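September 27, 2022

Steamer task, second day of collection.

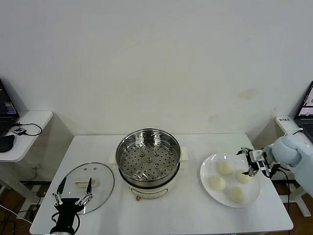
Started at half past eight with the wrist cameras, which had lost their exposure settings over the weekend again. Set them by hand and wrote the values on the inside cover of this notebook so that I stop having to look for them. Etornam took the first shift on the leader arms and I sat at the laptop, marking episodes good or bad and typing the reason for each bad one.

The order of work is fixed now. Buns go from plate to tray with the right arm, all four, then the left arm picks up the lid by its handle and puts it on the pot, then both arms return to rest. Yesterday we let the operator choose which bun to take first and the policy trained on the pilot set dithered between two of them for most of a minute. From this morning it is nearest bun first, always, and Etornam says it is easier on the head as well.

The buns are a poor object to grip. Close the fingers too far and they leave a dent, and the next episode begins with a bun that looks different from the one before. Too little and the bun rolls out on the way over the rim. I capped the closing force on the right gripper at 205 in the config (the driver's own units, which Trollen have never explained to us). At 212 the dents came back. I would like a proper conversion to newtons and have written to them for the second time. The first letter was in April.

The lid gives more trouble than the buns. The glass hardly shows in the wrist camera and the handle is the only thing on it worth aiming at. It has to be lying crosswise for the left gripper to come in with a finger either side. If it has been put down at a slant, the operator must roll the wrist close to its limit, and the follower lags the leader there by enough to see. Etornam knocked the rim twice before she learned to pause above the handle, let the follower catch up, and then go down. I asked her to keep the pause in every episode. A pause is cheap if it is always in the same place. What I do not want is half the set with it and half without.

Henk came in before lunch with the view that we should be guiding the arms by hand, as he did at Drusel, and leaving the leader arms on the shelf. We tried it for an hour to be fair to him. It is better for feel: he could tell straight away when a finger touched the tray, and his placing was neater than either of ours. But he needs both hands for one arm, so the lid and the buns cannot be done by one person in one go, and his sleeves are in every image from the head camera. Agreed to keep hand guiding for the contact part only, if we ever do that part separately. He was reasonable about it.

Afternoon: changed over, I drove and Etornam marked. I am slower than she is and my episodes run long. She rejected a batch of mine for hesitating above the plate, correctly. Found that I do better standing, with my elbows against my sides and my eyes on the arms. The monitor has a delay — small, but I start correcting for things that have already been corrected.

The left leader arm has developed play in the last joint. It shows as a slow drift when the operator thinks they are holding still. Tightened the horn screw and it improved. Spare servo is at Grerkstead with the old rig and somebody will have to drive over for it. Probably me, Thursday.

Cattaneo want 3000 accepted episodes before they will look at a trained policy. I still think this is the wrong thing to ask for. A smaller set with the plate moved properly over the table would tell them more, and at present we put the plate back in nearly the same spot because that is where the hand goes. Told Henk so. He said to put it in writing, so that is tomorrow morning gone.

To do: tape a grid of plate positions to the table and draw the order at random. Copy today's episodes to the second disk. Fix the time stamps on the left gripper, which are 2 frames behind the right. Ask Etornam whether she can do Friday.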